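Vovurau 0.9: gallery from the Ollumholm bench

Vovurau is the planner we write at Ura for two-armed machines. It takes a goal, thinks for 40 milliseconds and commits, a habit we've tried to discourage in ourselves. One picture so far, and more once someone sorts the folder.

Most of April went into the arm-to-arm collision check. The old one was so careful that the two arms would wait for each other indefinitely, like polite people at a door.

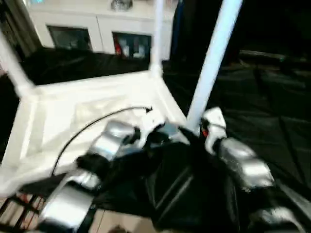
The new check looks at more than 3,000 candidate paths before it picks one, and throws out anything that swings an elbow through the torso. Version 0.8 considered that a shortcut. We replayed 172 logged runs through both versions, and the Reuter viewer now draws the rejected paths in gray - there's a lot of gray.

Cables are still modeled as a chain of stiff little sticks, and they continue to disagree. The tuning file has reached 760 lines, mostly comments, a few of them civil. Release notes go up Thursday.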